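In praise of the boring number

I've been reading robot papers on the train since June, and I have developed a grumble, so bear with me. It's to do with how we score two-armed tabletop work. You put some objects on a table, you tell the arms to sort them, and at the end somebody writes down success or failure. One tick or one cross. Then we average the ticks and call it a result.

I think that's a daft way to learn anything about a policy, and I've become a bit of a bore on the subject at work.

What changed my mind was a stretch of evaluation we ran on Drinow, our little imitation-learned controller. We did 207 trials, and instead of the usual tick we scored each one by stage: reach, align, close, lift, carry, release. Seven of us shared the scoring and we argued over the alignment stage more than I'd like to admit (is it aligned if it's about to nudge the neighbour? I say no, I was outvoted). It was slow and dull and I'd do it again tomorrow.

Under the old scoring, Drinow and the version before it looked like twins. You couldn't have slid a sheet of paper between them. Under the staged scoring they were different animals. The older one reached beautifully and then fluffed the close. The newer one dithered on the approach, sometimes for ages, but once it had settled it hardly ever dropped anything. If you only keep the tick you throw all that away, and then you spend a fortnight retraining the wrong bit. We did exactly that in the MacRitchie project and I'm still cross about it.

The stage I care about most is alignment, when the jaws are down among the objects and the interesting decision is being made. Soft things are the worst for it. A lumpy yellow thing that looks like plush or sponge has no proper edges, and with something stripy right next to it there's precious little room to be wrong in.

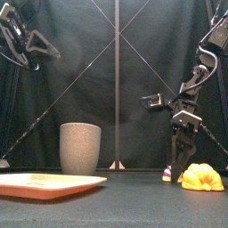 Archie Dunbar read a draft of this and thinks I'm overselling it: staged scores are only as good as the people agreeing on the stages, he says, and a tick at least can't be fudged. Fair enough - but I've watched people fudge a tick! Did the cup count if it fell over after it was put down? Ask two labs and see.

He's right about the cost, mind. The Lastano people looked at our scoring sheet and laughed. So my modest request is for papers to publish the stage breakdown for just one task, the hardest one, next to the headline figure. We'll be doing it for the next Drinow write-up, with the alignment arguments left in the appendix.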